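About Valtow

Our work
Our people
Where to find us

Valtow teaches robot arms to pick things up. We have been at it long enough to have opinions about hairbrushes.

The company began when Aivar Koppel and Domenica Hubmann, then working for a parcel firm, were asked why the sorting line could handle 1000 identical cartons and came to grief over a single bath toy. They gave a long answer, were thanked for it, and left to start a business. There were two of us then. There are more now, and the bath toy is still on the premises.

What we make is examples. A learning system gets better at grasping by being shown a great many grasps, good and bad, with a note of which was which. Somebody has to produce those. An arm goes into the bin, closes on something, lifts, and the result is logged, whatever it was. Then it goes in again. Visitors tend to find this gripping for the first four minutes or so, then ask where the kettle is.
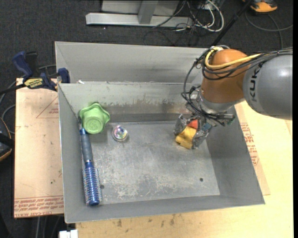

Photo: Domenica Hubmann / Valtow

The bin is grey metal with sloping sides and a scratched bottom, and it has earned every mark. Into it goes whatever the week's list calls for. A brush with a round barrel is a favourite of Aivar's, and anything clear and shiny is a favourite of the people who write our grasp planner, in the sense that they bring it up at every meeting.

Our object library stands at 139 items. Most came from discount shops and the backs of our own cupboards, and each has a number, a weight and a colour code. Staff who donate something may not ask for it back.

Failed grasps are kept. Clients new to the field sometimes ask us to leave them out and send only the nice ones, and we have a short, polite talk about that. Our current set, Herkden, has plenty of both. The earlier one, Morero, was mostly soft goods and is best remembered for the socks.

The team is small. Aivar looks after the arms and the grippers, including the wrapping of fingers, which he considers a craft. Domenica runs the data side and decides what counts as a drop. (A slow slide counts. It was a long afternoon.)

We welcome school and university groups on Thursday mornings, up to 29 people at a time. Please wear closed shoes, stay behind the line, and bring an odd object if you have one to spare.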